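Finding and Fixing Cable Snags on a Bin Picking Arm

By Natanael Teixeira
Last updated 29 August 2021

If your arm stops with a torque or collision fault while it is down inside a bin, and nothing in the bin was hit, check the cables before you change anything in the software. We lost most of a week in March to this fault on our KUKA cell. The steps we ended up with are below, in the order I would do them now.

What the fault looked like

The arm would descend to a pick near one wall of the bin, rotate the wrist, and stop. The log showed an external torque above the limit on one of the wrist joints. Clearing the fault and running the same pick again sometimes worked. Out of 2,754 pick attempts in the log, 171 ended this way. We first blamed the objects, then the grasp planner, then the load data for the gripper. Solange Miranda plotted the stops against the wrist angle and they fell into a narrow band at one end of the range. Objects don't care what angle the wrist is at, so we went and looked at the cables.

Before you start

Put the controller in manual reduced speed mode. Keep the enabling switch in your hand whenever the arm can move. Don't reach into the bin or hold a cable while a joint is turning, even slowly. If two people are working, the one with the pendant calls out each move and waits for an answer.

You will need:
Hook and loop straps, wide ones
A marker or colored tape
A flashlight
The fault log for the last few days
A small clamp, if your bin is not already held down

Step 1. Sort the log

Pull every stop and note the joint that tripped, the wrist angle and the pick position. Use the joint angles from the controller. The planned angles can differ if the arm was stopped partway through a move. If the stops are spread evenly over the whole wrist range, you probably have a load data problem or real contact, and you can skip to Step 6. If they bunch up at one end, carry on.

Step 2. Check that the bin has not moved

A bin that has slid toward the arm gives you real collisions with the wall, and those can hide the cable fault. Ours is clamped to the table and we put blue painter's tape on the table as a position check. If the bin is out of place, move it back, tighten the clamp and run a short test before going further. Dark scuffs on an inner wall don't tell you much by themselves. Wipe off one patch and see if new marks show up there.

Step 3. Jog the wrist by hand control

Raise the gripper well clear of the bin. With the arm in a normal pick posture, jog the last joint slowly to one end of its working range, then to the other. Stop every 10 degrees or so and look at the cable loop with a flashlight. You are looking for three things: the loop going tight, the loop catching behind the joint housing, and a connector being pulled sideways. Mark the cable with tape at the point where it first touches the housing.

Now do it again with the wrist tilted the way it tilts for picks near the wall. This second pass is the one we left out the first time. In the straight-down posture our cables cleared everything. Tilted, the loop dropped behind the joint and caught at 109 degrees.

Step 4. Reroute

Undo the straps nearest the gripper and work back toward the base. Leave a loop big enough that it is still slack at both ends of the range in the tilted posture. A loop that is too big will hang into the bin and pick up toys, forks and anything else with a handle, so don't just let out more cable and call it done. We allowed 60 mm more than before and moved one strap to the far side of the joint.

Strap firmly enough that the cable can't creep, but don't crush it. Helge Ekström had us replace the zip ties we had been using, after he found one had cut into the jacket.

Step 5. Limit the wrist in software

Even with good routing, set a soft limit a little inside the angle where the loop goes tight. In Plendix, our picking software, this is a per-joint setting on the planner page. Restart the planner after saving. The new value is not used until you do, and there is no warning about it. Other planners will have the setting somewhere else. Set the limit on the controller too if you can.

Expect to lose a few grasps. Most have a twin with the gripper turned half a turn the other way.

Step 6. Check the load data

Weigh the gripper with its cables and bracket, and compare with the value in the controller. Ours was still the value for an older gripper. It did not cause the stops, but it left less margin.

Step 7. Test with a mixed bin

Fill the bin with the usual spread of objects and run at low speed first. Include long, thin things lying against the walls, as they force the steepest wrist tilts. Do not raise the torque limit to get through the test. If a stop comes back, go to Step 3 and use the posture from that stop.

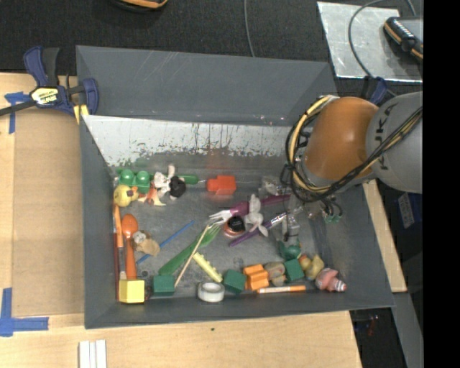 KUKA arm with the gripper down in the mixed test bin.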